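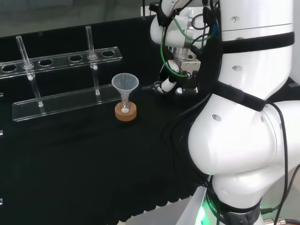 Meeting minutes / Control and Perception

Software working meeting, bench cell, 26 August 2025

Present: Carola Rothe (chair), Detlef Bauerfeind, Alina Bucur, Reinhold Weidemann
Apologies: Nele Vogler
Minutes: Alina Bucur

1. Minutes of the previous meeting
Accepted with one correction: the gripper driver change was merged by Reinhold, not Detlef.

2. Perception of transparent parts
Alina reported on pose estimation for the clear rack and the glass tubes on black cloth. Edges of the acrylic are found reliably. The tubes are harder: the detector locks on to highlights along the glass, and a leaning tube is often fitted as upright. Occupied and empty holes in the upper bar are now classified separately before any tube pose is computed. Replay of log 1303 shows the pose of the left tube jumping between two solutions when the wrist cables enter the view. Carola asked for the tilt estimate to be published with a covariance — at present the planner treats it as exact.

The funnel is segmented well by its wide mouth. The stem is not used. Detlef proposed fitting the cork ring instead and deriving the stem axis from it. Agreed to try both and compare on recorded data before changing the default.

3. Planning
Reinhold has moved the approach to the funnel into a separate planner stage. The gripper first goes to a standoff pose beside the mouth, open, and the last segment is a straight Cartesian move. Planning time for the first stage is roughly 600 ms, which is acceptable. The collision model still has no geometry for the cable loop at the wrist. Detlef wants a swept capsule; Reinhold prefers a limit on wrist rotation. No decision. To be taken up again when Nele is present.

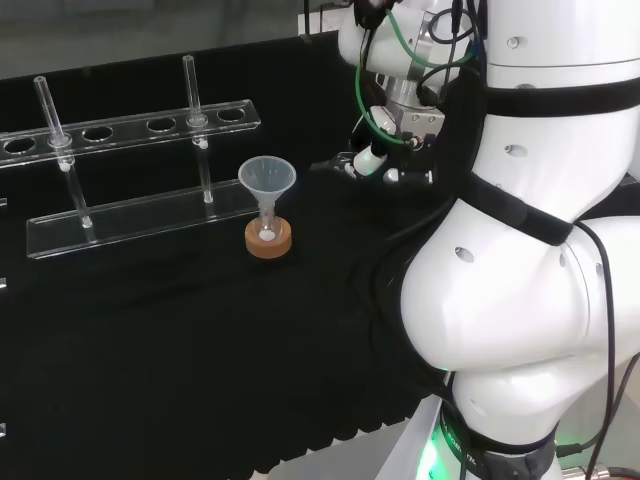
Reading time: 2 min

4. Control
The Humov interface layer runs at 100 Hz. Detlef found that setpoints are dropped when the logger flushes to disk, and the arm then holds its last target. Flushing will move to its own process. The force threshold for contact with the funnel rim remains a constant in the code and is to become a parameter. Carola noted that this was already an action in May.

5. Tooling
Prilludach (replay viewer) can now overlay planned and executed gripper paths. Timestamps from the two sources still differ by a fixed offset, entered by hand. Alina will read it from the log header. The Thibodeau branch is frozen except for fixes; new work goes to main.

6. Actions
Alina: covariance on tube pose; time offset in Prilludach.
Detlef: cork ring fit; logger in separate process.
Reinhold: force threshold as parameter; written comparison of capsule and rotation limit.
Nele: review of the planner stage split.

7. Any other business
Reinhold asked whether the configuration files could be kept with the code. Left open — Carola will check what the Grolton deployment expects.

Next meeting: same room, after the replay comparison is available.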